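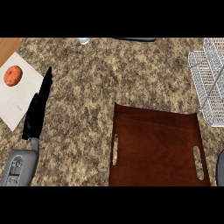
What is Nirkemmont?

Nirkemmont is a four-piece vocal and electronic group from the harbour town of Brostitz, formed by two former choir singers and two producers, and known for long pieces built from close harmony over slow dance rhythms.

Name

The group took its name from a tram stop on the old Brostitz harbour line, where the rehearsal room used in the first winter was located. Early handbills spell the name as two words, Nirke Mont. The single-word form was adopted with the first cassette and has been used on every release since. The spelling with a final "d", found in some radio listings, is an error.

Formation

Vy Vi and Maarja Ots met in the youth section of a church choir, where both sang second alto. They began writing for two voices and a drum machine while still members of the choir, and performed at school concerts under their own first names. Gerardo Salazar, then working as a sound engineer at the Pokham club, recorded four of these songs during afternoons when the club was closed. He joined as a full member after the recordings were finished. Edgars Paulauskas, a bass player and programmer, was added the following January, when it became clear that the material could not be played live by three people.

The first concert by the full line-up took place at Pokham before a paying audience of 54. The set consisted of six songs, one of them performed twice after a fault in the monitor system interrupted the first attempt. A recording of the second half exists and was later used as the B-side of the single "Low Water".

Musical style

Most Nirkemmont pieces are written at a slow tempo and in a minor key. The two voices usually move in parallel thirds or fourths, with the lower part carrying the melody. Salazar has described this as a practical choice, as both singers are most secure in the same part of their range. Words are in English, with refrains in Estonian on several early songs.

The rhythm tracks are programmed by Paulauskas and are seldom changed once a song has been recorded. The pattern used on "Customs House" runs for 324 bars without a fill, and it is reproduced in full at concerts. Bass guitar is played live on stage and was recorded directly into the mixing desk on the first two albums. On the third album it was recorded through a small amplifier placed in a stairwell.

Critics have placed the group variously in trip hop, ambient pop and choral music. The members have generally used the term "slow songs" in their own publicity.

Recordings

The first release was a cassette, Harbour Line, issued in an edition of 100 by the Jankauskaitė label. The copies were numbered by hand. Number 61 was never sold, as the tape inside it was found to be blank, and it remains in the label's office. The cassette contained the four songs recorded at Pokham together with two instrumentals by Salazar.

The album Customs House followed and was the first to be sold outside the region. It was mixed twice. The first mix, made in Brostitz, placed the voices far to the left and right. The label's producer, Valdis Sakalauskas, asked for a second version with both voices in the centre, and this was the one released. The earlier mix circulated among listeners for some years before it was issued as a download.

The second album, Ballast, was recorded in a disused grain office and has a noticeably longer echo than the group's other work. Its opening track, "Weighbridge", was cut by three minutes for radio. The band later expressed dissatisfaction with the edit, which left out the whole of the middle section, and it has been omitted from subsequent collections.

The third album, Second Alto, contains no drum machine on its first side. It includes new arrangements of two songs from Harbour Line, with a string quartet replacing the keyboard parts. Sakalauskas wrote the quartet parts and conducted the sessions.

Live performance

Nirkemmont perform without a break between songs. Each piece is linked to the next by a held chord or a short recorded passage, and the singers do not address the audience until the end of the set. The order is fixed for the length of a tour. Between the second and third albums the group toured with a guest cellist, but the part was dropped when the set was revised.

The group has returned to Pokham every January for a pair of concerts, the first at 4 in the afternoon for younger listeners and the second in the evening. The afternoon set is shorter and is played at a lower volume. The concerts were moved to the Brostitz seamen's hall for one year while the club's roof was being repaired.

Related projects

Ots has released a solo recording of unaccompanied songs and teaches singing in Brostitz. Salazar continues to work as an engineer and has recorded several other groups on the Jankauskaitė label. Vi and Paulauskas have written music for a stage play under their own names; it has been performed but not released. Sakalauskas is sometimes listed as a fifth member, although he has appeared on stage with the group only once, playing harmonium.

Members

Vy Vi: voice, keyboards
Maarja Ots: voice, hand percussion
Gerardo Salazar: keyboards, recording
Edgars Paulauskas: bass guitar, programming

Discography

Harbour Line (cassette, Jankauskaitė)
Low Water (single, Jankauskaitė)
Customs House (album, Jankauskaitė)
Ballast (album, Jankauskaitė)
Second Alto (album, Jankauskaitė)
Customs House: First Mix (download, self-released)

See also

Music of Brostitz
Pokham (club)
Choral music in popular song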